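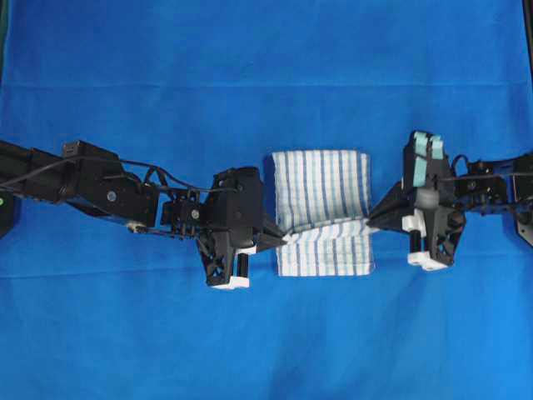
*Striped towel, folded, on the blue cloth*

**Folding striped kitchen towels so the stack stays even**

**ihsuan_lu**
I rent out a two-bedroom place and go through a lot of kitchen towels. They're all the same kind, white with blue stripes, from Brolleo. I fold on a blue cloth spread over the table so I can see the edges of the white ones. My trouble is the bottom layer. The top comes out flat and the stripes look fine, then there's a crease across the layer underneath and the towel won't sit level in the stack. By the time I have a full shelf of them the whole pile leans.

How do you all fold these? In half and half again, or in thirds?

**ck_mok**
Thirds. Halves put all the thick edges on one side and that's why your pile leans. Fold the long sides in first, then bring the ends to the middle. Smooth the lower layer before you bring anything over it, not after.

**wullen_laundry**
I'd say halves are fine if you turn every other towel around when you stack. I ran the linen room at a small inn for 18 years and we never did thirds on kitchen towels. It takes longer and guests unfold them anyway.

The bunching is from holding the towel at the two sides and setting it down with slack in the middle. Pull it a little tight and let the far edge touch down first.

**ck_mok**
Turning every other one works until somebody takes two off the top. Then you have to redo the pile.

**wullen_laundry**
Nobody has to redo anything. It's a shelf of towels.

**ihsuan_lu**
I did one more. The stripes are evenly spaced for most of it but they get closer together and a bit wavy lower down.

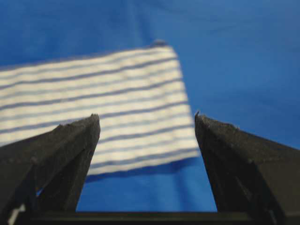 *Closer view, with the small dark tag or loop at the top edge*

**fungping**
I'd look at that little dark bit on the top edge. If it's a hanging loop, fold so it ends up inside. A loop or a tag in the wrong spot will hold one corner up and you'll blame your folding for it.

Also, what weight are they? I have some 800 gsm bath towels and those only go in thirds, but a kitchen towel should take any fold you like.

**ihsuan_lu**
I don't know the weight, the packet is long gone. They're thin compared to my bath towels. I never thought about the loop. I've been leaving it wherever it lands.

**T. Vashisht**
Are you folding them straight out of the dryer? Mine behave if I give each one a shake and lay it flat first. I also dropped the wash from 90 to 85 minutes by skipping the extra rinse, but that had no effect on the folding that I could see.

Your cloth may be part of it too. There are creases in it, and a towel laid over a ridge picks up the ridge. I'd iron the cloth once and then roll it up to store it – mine lives on a cardboard tube.

**wullen_laundry**
Agree on the cloth. Don't agree that you need to shake every one. Shake the ones that come out twisted.

**ihsuan_lu**
OK. I'll iron the cloth, tuck the loop in and try a batch each way, halves on the left side of the shelf and thirds on the right. There's a new booking in September so they'll get used. I'll post which side is still standing.

**ck_mok**
Put the thirds where people can reach them or it isn't a fair test.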